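4.3 Setting up for an open day

Use this section when the Gidia hand-held gripper is shown to visitors away from the workshop. Allow 25 minutes before the doors open.

1. Choose a table that can be reached from at least two sides. A meeting table will do.

2. Check that both finger pads are seated. The ridged faces must point inwards.

3. Tighten the screws on the two mounting blocks by hand. Do not use a power driver.

4. Open and close the fingers 8 times with nothing between them. If one side drags, see 6.1.

5. Put out the items to be handled. Mixed everyday things work best – a cable, a small box, a card.

CAUTION: Any power strip used as a handling item must be unplugged from the wall.

6. Start a new session in Drarell and enter the name of the venue. Sessions without a name are not saved.

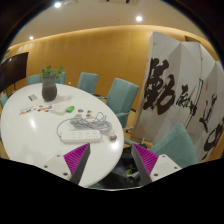 Page last changed: June, Flaretti manuals desk

7. Bring the open fingers in low over the near edge of the table. Stop just above the surface and check that the tips are level before going further in.

Note: Glossy tables reflect ceiling lights. Dim them if Drarell reports glare.

8. Let visitors try one at a time, seated or standing. Keep fingers and sleeves clear of the pads.

9. Close the session after 200 grasps and start another.

For packing away, see 4.4.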